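Open day at Sovon: bins, a gripper and a lot of waiting in line

Sunday, September 12, 2021

Got to the Sovon building on Hjaltested a bit after opening and the parking lot was already full. Free coffee, paper name tags, kids everywhere. The bin picking demo was in the back room, the one with the longest line. I caught the engineer who was running it between groups. She asked me to leave her name out, fine, so no name. We talked standing up, mostly over the noise of the compressor.

First thing I asked was what the whole point is. "Picking stuff out of a bin," she said. "That's it. Any stuff. You'd be surprised how long people have been stuck on that."

The project is called Trandomeck. Started small, one arm and one table. Now there are 12 people on it, and a second room promised but not ready yet. Should have been done in August. "The electrician is busy," she said, and shrugged.

Groups of 25 at a time, eight minutes each. Not long enough, if you ask me. By the time everybody finds a spot to stand there's five minutes left and somebody has to ask if it can make a sandwich. (It can't.)

Why toys and household things, I asked. Why not boxes. She laughed at that one. "Boxes are easy. Boxes have flat sides. Give me a brush with a fat handle, give me something with a tail. A cup lying on its side is a good one, it's round and it's shiny and the software hates shiny."
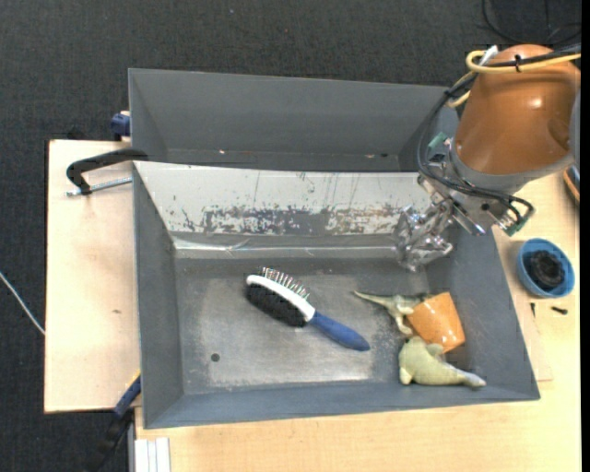
Does the arm know what the objects are called?
It has no names for them, only shapes and places where the fingers might get a good hold.

She went on about that for a while and I didn't get all of it down. The short version: the software looks at the bin, comes up with a bunch of possible grabs, scores them, takes the best one. If it misses it tries another. "People clap when it gets one. I like the misses better, that's where I learn something."

They have about 800 objects on the shelves now, most from thrift stores and dollar stores. There's a shopping list on the wall by the door. Staff bring things from home too, and some of them want their things back.

I asked about wear. The bins take a beating, she said, so do the fingers. "Everything that touches anything wears out. We fix it with what's in the drawer and keep going." Cables are the other headache. She'd like them all inside the arm some day but that means a diffrent arm and a different budget.

Will it take jobs? She gets that question in every group. "Come work a shift in a sorting room and then ask me," she said. Then, after a second: "Some, probably. I don't have a great answer." A pilot with Itden, the parcel people accross the road, is supposed to start once the second room is open. She wouldn't give a date.

Next group was already coming in so that was it. Last question, quick one, what does she want it to pick up that it can't yet. "Socks," she said, and went to let them in.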